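News > Press releases > 2018

Search this site Enter keyword Go

ASHWORTH ASKS PURCOMBE COUNCIL TO SHOW ITS WORK ON THE "ZERO WASTE KITCHEN" PLEDGE

PURCOMBE, April 2018 – Ashworth, the household consumer group, today asked Purcombe city council to hold off on renewing its Zero Waste Kitchen pledge until someone can say what the pledge has done.

The program, run for the city by Darkilell, asks households to promise they will cut the food they throw out by 30 percent. People who sign get a window sticker and a monthly email. They are never asked to weigh anything. Darkilell's report to the council last October calls the result "a proven success" and gives the number of stickers mailed as the proof.

Ashworth has read the report twice and still can't find a figure for food. There is no starting point, no follow-up, and no group of homes that didn't sign to compare against. The two charts in it show email opens and website visits. A household that signed and then changed nothing counts the same as one that stopped wasting bread altogether.

We would like the pledge to work. Throwing out food costs families money, and some of the tips in the emails are fine, if familiar: freeze the heel of the loaf, check the fridge before shopping. Others are harder to take seriously. One issue told readers to buy the Prilline storage set, three tubs with dated lids, and the same company's name appears at the bottom of the page as a supporter. The city should say whether it knew.

Ashworth is asking for three things before any new money is approved: a weighed sample of kitchen trash from signed and unsigned homes, the full cost of the program to date, and a list of every company that paid to be mentioned.

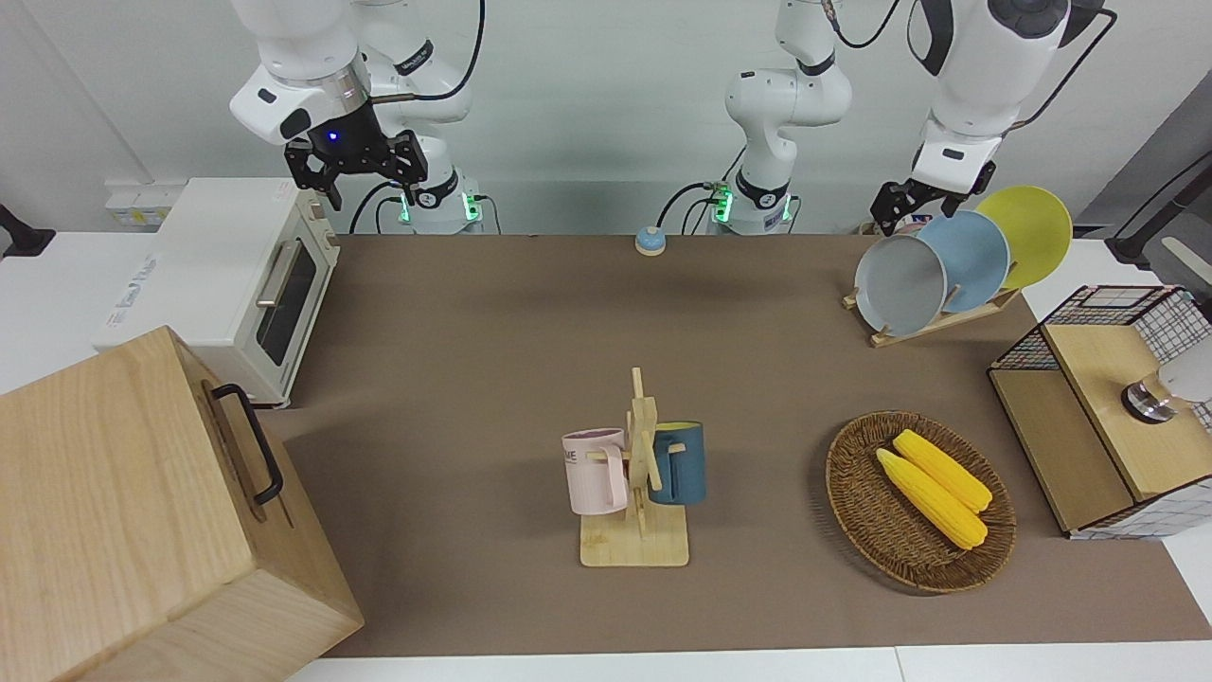 Domnica Iordache wrote to us that she signed the pledge two years ago, put the sticker up, and has thrown out the same amount of lettuce ever since. She added that she would gladly let the city weigh her trash, but no one has offered.

Darkilell has told Ashworth it will respond "in due course" – the same answer we got in October.

Ashworth's letter to the council is available on request from the press office.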